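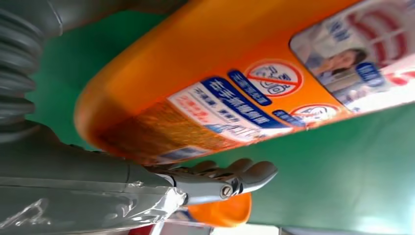
What Is a Professor, and What Do They Do All Day?

By Shoshana Iwasaki

If you have a big brother or a big cousin at college, you have probably heard them talk about a professor. Maybe the professor gave them a lot of reading, or told a very long story about beetles, or forgot where the classroom was. A professor is a teacher, so you already know part of the job. But teaching is a smaller piece of it than you might think, and the rest is pretty interesting (at least I think so, and I have been one for a good long while).

Let's start with the teaching. In your school you may have one teacher for most of the day, and that teacher knows a bit of everything: spelling, fractions, volcanoes, how to get gum out of hair. At a college each professor mostly teaches one subject, and often just one corner of it. At Bellamy College, where I work, we have a history professor who teaches about bridges and canals, and down the hall from her is someone who knows all about the history of bread. You can imagine which office people like to visit at lunchtime!

A class at college is sometimes called a lecture. That means the professor stands at the front and talks, and the students listen and write things down. Other times it's a seminar, which is a small group sitting together and talking something over. I only have 9 students in my seminar, so everyone gets a turn, even the shy ones, and sometimes we get so wrapped up in a question that we run right past the end of class.

Now for the part you don't see. When class is over, a professor goes off to do research. Research is a fancy word for trying to find out something that isn't in the books yet. A professor of stars might look through a telescope night after night. A professor of language might visit a village and record the grandparents talking, so their old words don't get lost. It can be slow, and you can be wrong for months and months before you're right, but oh, the day you're right is a wonderful day.

How do you get to be a professor? You go to school, and then you go to college, and then, if you still haven't had enough, you stay for graduate school. Near the end you write one enormous report called a dissertation. It has to tell the world something new, and you have to answer hard questions about it from people who have read the whole thing.

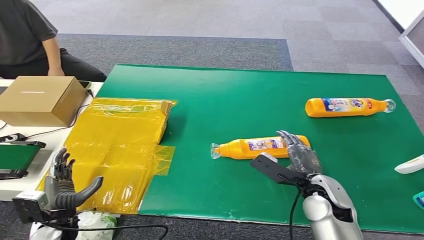
Zakhar Kuzmenko would like you to know that his dissertation was 364 pages long, that it was all about frogs, and that his mother read every page and found 2 spelling mistakes.

If your dissertation passes, you get a degree called a doctorate, and people may call you "Doctor." It doesn't mean you can fix a broken arm. My nephew found that out when he fell off his scooter in February and I was the only grown-up around. I could tell him plenty about old maps, and then I called his mom.

Professors keep office hours, too, when the door is open and any student can come by with a question. Small questions are welcome. If you ever visit a college and see an open door with somebody reading behind it, you can knock and ask what the book is about. Bring a snack, though, as the answer may take a while.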